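Building Access list archive
Search this list Go Advanced
Filed under: Door Entry & Intercom > IP Systems
Last updated: December

Subject: Re: Kavano panels on existing two-wire risers

> We're quoting a door entry replacement at Winditz, 198 apartments on the
> original two-wire cable. Kavano says their converters will carry video
> and door release over the old risers with no loss of quality, 8 indoor
> monitors per converter. Cononetti wants us to pull new Cat 6 everywhere.
> The owner likes the Kavano price. Any reason not to go with it?

I'd want a lot more than a sales sheet before signing that one. "No loss of quality" compared to what? The old audio handsets?

Eight monitors per converter may well work on a bench with a short reel of clean cable. What I'd ask is how many can have video up at the same time, and at what distance. We tried Kavano converters at Giáp, in two stairwells only, and calls were fine until a second visitor pressed a button at the other entrance. Then the picture froze on both. Support blamed the splices. Maybe so, but your risers have splices too.
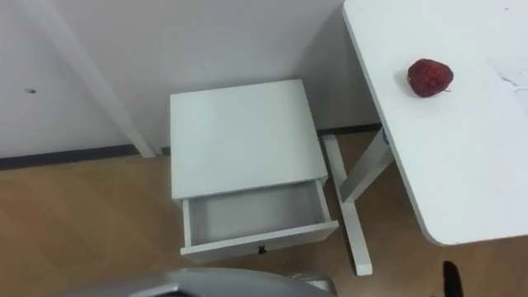
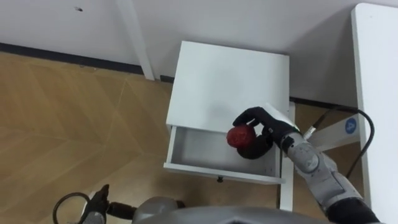
Monitor placement is the other thing I'd pin down before you price labor. Kavano's quick guide puts the desk-stand version on whatever furniture is near the outlet, and I don't buy that for rentals. Tenants move things. A small white nightstand up against the wall, like the one in both shots, has a nice flat top for a monitor, but it's still a loose piece of furniture with a cable hanging behind it. I'd price wall brackets for every unit and let the owner strike them if he wants to.

As for Cononetti, of course they want new cable – they sell it. I wouldn't take their word either. Ask both of them to run one full riser, top floor to bottom, with every monitor on it connected, and leave it up for 8 days. If Kavano won't lend the gear for that, I'd read something into it.

Also check who pays for a return visit if a converter fails. Our contract covered the part and none of the labor.

> They've offered to extend the warranty if we order this month.

They offered us that too. Get the exclusions in writing first.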